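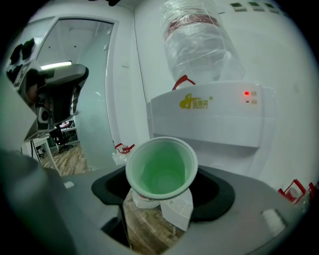
Kaan Tatlı writes that the Grivley restoration of the silent serials ought to have been issued years ago, and that he would have paid twice the price for it. The reviewing desk does not go quite so far, but his letter raises a fair point about how long these films have been out of reach.

The set under review is the Lerico edition of the films of Tülin Aydoğan, issued in February in a pressing of 1,000 copies. It contains 2 discs, a bound booklet and a folded reproduction of a lobby poster. Six features are included, along with the surviving reel of a seventh. The set is intended for libraries, film societies and private collectors, and it is priced accordingly.

Picture quality varies from title to title. The two earliest features were transferred from a projection print held by the Vidal archive, and wear is evident in the opening reels of both. The later films come from better elements. Blacks are firm, grain has been left alone, and the night photography in "The Ferry Keeper" can be followed without strain for the first time on home video. Sound on the same title is less satisfactory. Dialogue in the harbor sequence is thin, and a low hum is present for most of the second reel.

Subtitles are offered in English and German. The English text is accurate on the whole, although song lyrics are left untranslated in three of the six features. This is a serious omission in films where the songs carry much of the story.

The booklet deserves particular mention. Yamila Yáñez contributes a long essay on the director's years at the Prillent studio, drawing on production ledgers not previously published. According to those ledgers, 489 feet of negative were discarded from the final film before release — a loss that may account for its abrupt third act. A shorter piece by Lutz Weidemann on the composers is useful but lacks a list of sources.

Menus are plain and respond promptly. Chapter stops have been placed by reel, and viewers looking for a particular song will need to search by hand. The outer case is tight, and the booklet must be removed before either disc can be lifted out.

The edition is recommended for institutional purchase. Individual buyers who already own the earlier Vidal disc of "The Ferry Keeper" may prefer to wait for the separate release announced by Lerico.

Reviewed by Corina Tanner. Review copy supplied by the publisher.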